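Subject: Re: [grippers-l] Budgeting for a second round of hand-held units
Date: 5 March 2024

Hi all,

Sorry for the slow reply. I've had this one starred in my inbox and kept meaning to sit down with a cuppa and do it properly, so here goes (and it's going to be a long one, fair warning).

> We've had approval in principle for a modest equipment line next
> financial year and I'm trying to work out what to ask for. The
> choice at our end is between one more fixed arm on a bench, or a
> small set of hand-held grippers that people can take home and use
> on ordinary household stuff. The arm is a single quote and easy to
> get past purchasing. The hand-helds look cheaper per unit but I
> can't get a feel for the running costs. Has anyone here been
> through a full year with them? What did you forget to budget for?
> And did you buy from Batholm or go through a local reseller?

We've been through a bit more than a year, so I'll tell you what I can. We started with 4 hand-held units from Batholm, bought direct, and in August we put in for more. Our situation may not match yours (we're a small group with no proper workshop, and purchasing at our place moves at the pace of a garden snail), but the shape of the costs should carry over.

First, the unit price. We paid $2473 each, delivered, before GST. That got us the gripper body, the linkage, one set of finger tips and a mount for the camera. It did not get us the camera, a memory card, a charger or a case, and I'd assumed at least two of those were in the box. Read the quote line by line and ask Batholm to confirm in writing what's included. They're lovely to deal with and always answer, but they answer the question you asked.

Second, finger tips. This is the one I'd underline. They wear, they tear, and people put them down somewhere and can't find them again. We set aside $200 per unit for the year and went through it before the year was out, so in this round I've doubled it. Zanetti do a compatible tip that's a bit firmer and a fair bit cheaper, and we've mixed the two brands without any drama, though you'll want to write down which tips were on for which recordings. I wish we'd started that log on day one. I'm still reconstructing parts of it from old emails.

Third, freight and repairs. We had one unit with a sticky linkage that had to go back, and it was away for 14 weeks. Fourteen! Part of that was customs and part was me filling in the wrong form, so I won't lay it all at their door. But if you've got three people booked in to record and three units, you've really got two and a half. Buy a spare. If your purchasing people push back on a spare, call it a pool unit, which worked beautifully on ours.

Fourth, people's time. The bench arm needs one trained person in one room. With hand-helds you're paying for a lot of little things: the drop-off, the pick-up, the half hour at somebody's kitchen table going over how to hold it, the checking of files afterwards. We pay home recorders by the session and I budget another hour of staff time on top of every session. In the first quarter I budgeted none, and my weekends can tell you how that went.

In their favour, you get variety you simply won't get on a bench. Bedspreads, jumpers, paperbacks, tags and cords, whatever a household has within reach. Our bench setup has a grey mat and a tub of blocks, and after a while every clip looks like every other clip. I've put in a still from one of our recordings so you can see the kind of setting I mean.
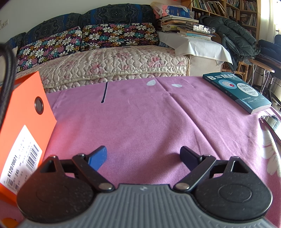
Hand-held unit, jaws open over pink fabric. Orange tag at left, teal book at right.

Soft surfaces deserve a line in your planning as well. Our early sessions were nearly all on tables, and it was only when we moved to beds and sofas that we found out how much longer each take needs. If you're costing by the session, allow fewer takes per session for fabric. We dropped our target and everyone was happier.

On direct versus reseller: we got a quote through Nandetti for the second round and it came in a touch higher, but they hold spare tips locally and they'll handle the warranty return themselves. After the business with the form, I'm inclined to pay for that. If anyone has used Turkex for cases and chargers I'd love to hear how they've held up, as theirs is the only hard case I've found that takes the gripper with the camera mount still attached.

If it were me, I'd ask for the hand-helds, and I'd ask for one fewer than you think you can get and spend the difference on tips, a spare battery for each camera and some staff hours. The arm will still be there to ask for next year — and purchasing does like a single quote, you're quite right, so it's a handy one to keep up your sleeve.

Happy to send our budget spreadsheet off list to anyone who wants it. It's a bit of a dog's breakfast, with two tabs that no longer add up to each other, but the categories are sound. Also keen to know whether anybody has managed to get tips classed as consumables instead of equipment. Ours keep getting bounced back and forth.

Cheers, and good luck with the application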